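**March, 4:15 pm – levy model, second run**

Finally got the Ellis district numbers to load cleanly! Montri found the snag: the parcel file listed the mill rate as a whole number and our script was reading it as a percent. Once he fixed that, the renewal estimate came out within 2 percent of what the district's own sheet says, and I may have cheered out loud.

What we ran today:

- Renewal passes at the current rate, assessed values flat
- Renewal passes, values up a little each year
- Renewal fails, and the building fund has to carry the bus repairs

The third one is the interesting one. The fund lasts some 59 weeks and then it's dry, much sooner than I'd guessed. I want to check the bus line again before I show that to anybody (Consuelo thinks one Dikier Elementary route is in there twice, and she's usually right about routes).

Also tried the plain-language handout on two parents from the Brastine side. They both got the homestead part right away – so happy about that – but "millage" still stops people cold. Going with "tax per thousand dollars of value" on the front and the real word on the back.

To do:

- Ask the Ciltitz office for last year's collection rate. I used 90 percent as a placeholder.
- Rerun case three without the doubled route
- Montri: bigger type on the chart labels

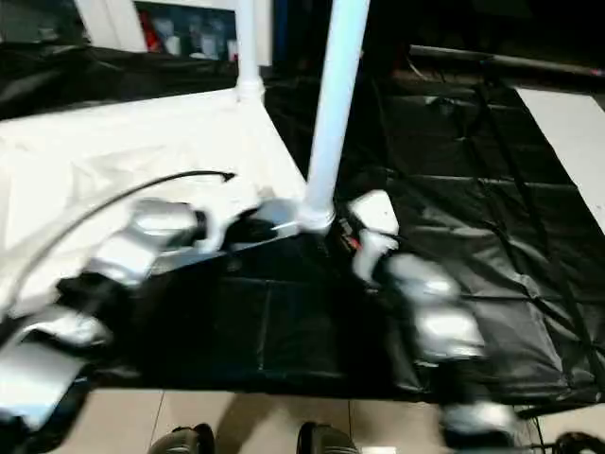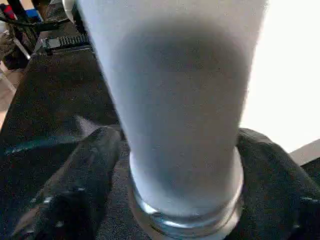

*Arms at the white pole; the glass in the grip.*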